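4.2 Comparing the two grippers in the simulated kitchen 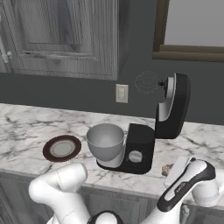
Before I get to the numbers I should say how we settled on the comparison, because it took us most of September and a fair bit of arguing. Chiharu Ishida wanted to test the grippers on bare blocks, the way everybody does. I wanted a kitchen. Raíssa Pacheco pointed out that we already had one sitting in the Groltdale set of rendered rooms, and that was the end of the blocks.

So, the two candidates. The Minavau is a plain parallel-jaw gripper with stiff fingers, and the Pakside has a bit of give in its fingertips, at least as well as our contact model can manage give. Both went on the same arm with the same controller, and we left the controller gains alone when we swapped them over. I was tempted to retune for the Pakside (it's heavier, and the wrist sags a touch) but Raíssa talked me out of it, and I'm glad she did. Otherwise we'd have been comparing two set-ups and calling it two grippers.

Each gripper got 354 attempts at each object, spread over 6 starting poses of the arm. The job was always the same: reach over the worktop, close on the object, lift it clear and hold it there for a count of 70 control steps. If it slid out of the fingers before that, we scored a drop. If the arm knocked into something on the way, we scored a bump and stopped the attempt, even when it looked as if it would have carried on quite happily.

Figure 3. The simulated kitchen, with the white arm's gripper reaching towards a small brown object near the front edge of the worktop. The stand mixer is behind and to the left, its head tilted up.

The mixer gave us far more grief than I'd bargained for. With its head tilted back it takes up a lot of the air above the counter, and the planner treats the whole thing as one lump unless you tell it otherwise. Helge Westerberg split the collision shape into base, head and bowl -- an afternoon's work, he said, and it was nearer a week -- and after that the arm stopped taking those daft detours round the right-hand side. All the results below use his split version. The whisk we left out of the collision shapes altogether.

On the small crumbly-looking object the Pakside came out ahead, and I don't think it was luck. The stiff Minavau fingers tend to meet a rough surface at one or two points and then the thing pivots. You see it tip, the controller squeezes harder, and out it pops! The softer tips spread the load and mostly ride it out. Plates went the other way. To get a rim between the fingers you want them thin and square, and the Pakside's are neither, so it kept shoving the plate along the marble instead of getting under it.

Alfredo Agbayani reran a batch of 2106 extra attempts with friction turned down, to see whether the ordering held. It did for the plate. For the small object the gap shrank, though the Pakside stayed in front. I'd be careful about reading much into that, as our friction values were set by hand and I set them.

One last thing on bumps. Nearly all of them were with the arm link behind the gripper and hardly any with the gripper itself, whichever one we had fitted. We come back to this in 4.3, where Áine Corrigan swaps in the Abeysekara planner and leaves both grippers as they are.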